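Chores Gallery 2: Dishes

Cledora Notes – Machines and Everyday Work

The first gallery in this series was about floors, where machines have been doing a fair share of the work for years. Dishes are a different matter. Most homes that own a dishwasher still need a person to clear the table, scrape the plates, load the racks, unload them and put everything back in the cupboard. The box under the counter takes care of the washing in the middle. The rest is still done by hand, two or three times a day.

We have spent part of the year looking at how far the rest has come. We visited the test kitchen at Kernis, read through the trial notes that Sisance shared with us, and spent a Saturday in the dish room of the Coughlan cafeteria, where people and machines already work along the same counter. What follows is a short report on the parts of the job.

Picking up a plate

A dinner plate is harder to pick up than a cup or a bottle. It lies flat, it has very little edge to hold, and the edge it does have is often close to the table. People solve this without thinking. They slide a thumb under the rim, tip the plate up a little and bring the fingers in underneath. A gripper with two fingers has to find another way. It can pinch the rim from the side, or it can work with a second gripper that keeps the far side steady.

Pinching works well for light plates. With a heavy one, all the weight hangs off a small patch at the rim, and the plate wants to swing down. The Kernis kitchen tried harder pads first, and those let glazed plates slide. Softer pads held better and wore out sooner. They now change them every 2,000 lifts, which comes up quickly in a kitchen that runs all day.

Two hands help a lot. They also bring a new problem, which is timing. If one side lifts before the other, the plate twists and one grip gives way. Kernis keeps a plastic tub of broken pieces by the door, and most of them came from two-handed lifts in the early months.

Telling dishes apart

Color is easy for a machine. Depth is less so. A stack of matching plates can look like one thick plate from above, and a glossy bowl throws back bright spots that confuse the camera. The Sisance notes cover 3,000 attempts at taking a single dish from a mixed table. Shiny bowls caused more trouble than any other item, ahead of glass tumblers, which surprised the people who ran the trial.

Patterned tablecloths matter as well. Several of the failed attempts in the notes were made on plaid or striped cloth, where the software took a line in the fabric for the rim of a dish. On a plain counter the same software did fine. Most home tables have something on them, so this is a problem that has to be solved before anything goes on sale.

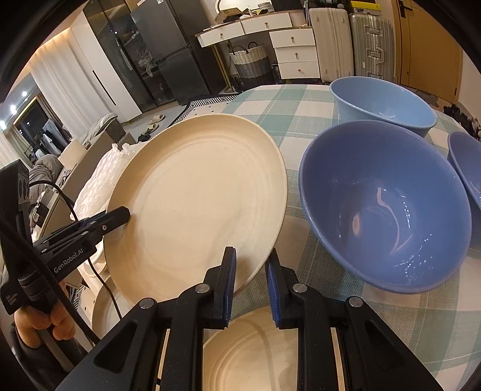 Can a machine clear the table and load the dishwasher by itself yet?

It can do parts of the job in a kitchen it knows, with dishes it has handled before, but it is slow and still needs a person close by to step in.

Plate lift with two black grippers, one marked GenRobot.AI. Cream plates, blue bowls, checked cloth.

Stacking and unstacking

Stacking is further along than we expected. Once a plate is held level, setting it down on another plate is mostly a matter of lining up the rims and letting go gently. At Kernis the arms do this at a steady pace, slower than a person but with little fuss. Bowls nest well if they are all the same shape. Mixed bowls are a mess for the machine, and to be fair they are a mess in most cupboards too.

Taking a stack apart is worse. Plates stick to each other, above all when they have just been rinsed, and a gripper that reaches for the top one may bring up two. A person feels the extra weight right away. The arms at Kernis can now sense this too, and they set both plates back down and try again. On the day we were there, this meant a lot of waiting. One stack of salad plates took longer to put away than it would have taken to wash by hand.

Scraping

Nothing we saw can scrape a plate in a way that would satisfy a tired parent after dinner. Peas and rice come off if the plate is tipped far enough. Melted cheese does not. Sisance has a small spray station for this, built for commercial kitchens, and it uses more water than a home sink would. The company says a home version is being worked on and gave no date.

In the Coughlan dish room, scraping is still a job for people. They stand at the head of the line with a bin and a hose, and they are fast. One of them told us she would gladly hand that part over first.

Loading the racks

The dish room at Coughlan handles roughly 4,000 pieces on a busy day. Two arms load plates into the racks, and people load everything else: cups, trays, serving spoons, the odd pan from the grill. The plates are all one size and made to be dropped. The racks are always in the same place, held by a metal guide. Under those conditions the arms work well, and the staff mostly leave them alone between breakfast and the end of the lunch rush.

A home dishwasher is nothing like this. The racks roll, the tines fold down, the silverware basket moves around, and every household has its own idea of where the big pot goes. We asked the Kernis team to let an arm load an ordinary home machine with ordinary dishes. It filled most of the lower rack in the time it takes to watch a TV show. It left the cups on the counter. A wooden spoon went in sideways and kept the door from closing.

Putting things away

This is the step people forget to mention when they talk about dishes, and it may be the hardest one. Cupboards are high, dark and crowded. Doors swing toward the arm. The good plates are behind the everyday plates, and someone has put a roll of foil in front of both. None of the three places we looked at has a machine that puts clean dishes away in a normal cupboard. Kernis uses open shelves at waist height, and the shelves are marked.

Open shelves may be the answer for some homes. If you are willing to change the kitchen to suit the machine, a good part of the work gets easier. Most people we spoke with were not willing.

Where the practice comes from

The machines learn a lot of this from people. Somebody does the chore many times over, in many different rooms and with many kinds of dishes, and the recorded movements are used to train the software. Ordinary rooms are useful for this. A bare lab table teaches a machine to work on a bare lab table, and it will be lost the first time it meets a tablecloth, a shopping bag or a chair pushed in too far.

The Sisance notes have a long section on this. Their first sets were all made in one kitchen with one set of white dishes. The results looked good until the same software was moved across the hall. After that they started changing the plates, the cloth, the light and the time of day, and the numbers dropped before they slowly came back up.

What we would buy today

For a home, a regular dishwasher and nothing else. The arms we saw cost far more than the time they would save, and they need space that most kitchens do not have. For a cafeteria with one size of plate and a long counter, a loading arm is worth a serious look – ask to see it run through a full lunch, with your own plates, before signing anything.

We plan to go back to Kernis in November, when they expect to have cups working. The next gallery in this series is about laundry, starting with towels.

More in this series
Chores Gallery 1: Floors
Chores Gallery 3: Laundry (coming soon)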